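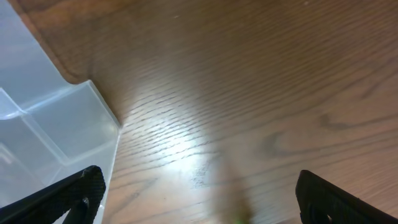 I've had the Benier bench guide for tabletop robots since February, and I've been going through it chapter by chapter with our own setup to see if the rules hold up. It's a skinny thing, 32 pages, and most of it reads like somebody wrote it after a bad week! Chapter 2 is all about surfaces and light, and it's the one I'd hand to any beginner. The rule is simple: before you record or run anything, look at what the wrist camera sees, then go fix the table. Well, I looked. Shiny wood with a big pale patch of glare right out in the middle, and next to it a see-through plastic container you can see the tabletop through. The guide wants a matte mat under clear plastic, and I grumbled about that for days (I like my table), but I think they're right.

The chapter on layout is good too. Everything you plan to move gets a start spot, everything else goes off the table, and cables get tied down before the arms are powered. I'd have liked a drawing or two there. The checklist in the back has 12 items and takes me around 3 minutes, even on a sleepy morning.

What bugs me is the two-arm section. It's barely a page, and it says to keep a "shared zone" between the arms without telling you how big to make it or which arm gets to go first. With one bin in the middle and an arm on each side, that's the very thing I wanted help with!

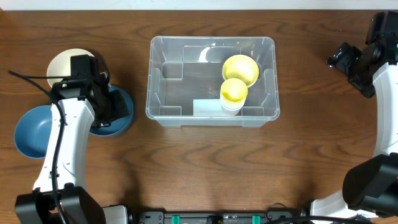 Ya-wen Cheung wrote to me that I was being too hard on that page, and that the shared zone should be left to each bench because reach differs so much from arm to arm. Her own rule is one arm over the bin at a time, the other parked, no exceptions. Fair enough, but then print that! I'd have taken it gladly.

So, four stars out of five. Buy it for chapter 2 and the checklist, and write your own two-arm rules in the margins, which are nice and wide.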